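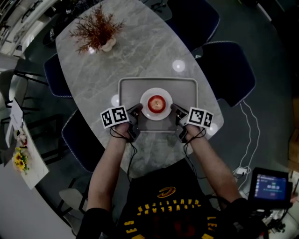
The Zemby pair is a set of two hand-held grippers for recording manipulation demonstrations without the target arm present. The operator wears one on each hand, performs the task, and the motion is later replayed or learned from on whatever robot the user owns. We have had the set on loan since early May and have used it mainly for two-handed work on tableware: fruit on a plate, plate on a tray, tray across a table. Position tracking relies on printed marker cubes on top of each unit, with the patterned faces exposed even when the fingers point inward at an apple between them. This worked well over a tray. It worked less well when one wrist passed above the other and a cube was hidden.

Recording
Setup took 33 minutes from box to first usable episode, including calibration of both units. Calibration is done once per session and the instructions are clear, apart from the page on camera exposure, which refers to a menu that has been renamed.

We logged 1214 episodes. Of these, 107 were discarded by the supplied checker, Grerkis, nearly all for lost tracking. Grerkis marks the time of each loss but doesn't say which hand was at fault, so the video has to be opened to find out. This is slow, and an extra column in the report would fix it.

Handling
The grippers are front-heavy. The handles enclose most of the hand, and releasing one to move a chair or press a key means putting the whole unit down. A foot switch would be the obvious remedy and is not included. The cables run back along the forearms and should be clipped at the elbow; left alone, they drag on the table edge and pull the wrist slightly outward. The pull is visible in the recorded path.

Finger force is transmitted well enough to tell a firm grip from a slack one. Small or flat objects are another matter. A teaspoon lying on a plate defeated two of our three operators until they learned to push it to the rim first, and the policy then learned the push as well.
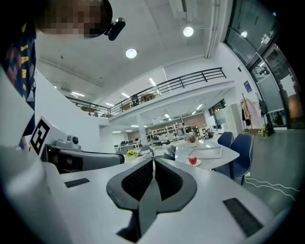
Lenka Hubáček disagrees with me on the weight, and wrote after reading a draft that she would keep the grippers as heavy as they are: "A light tool lets you move faster than the arm can follow. I had to throw away far more on the Wike set for that reason." I accept the point about speed. My forearms do not.

Compared with remote control
We ran the same tray task through a Kestent leader arm. Episodes took longer and operators needed more practice, but every path was one the robot could reach. With the Zemby pair, reach has to be checked afterwards, and the software gives no warning during recording.

Recommended for table-height work with both hands in clear view of each other. For cupboards, drawers or anything under a shelf, I would stay with the leader arm until the tracking improves.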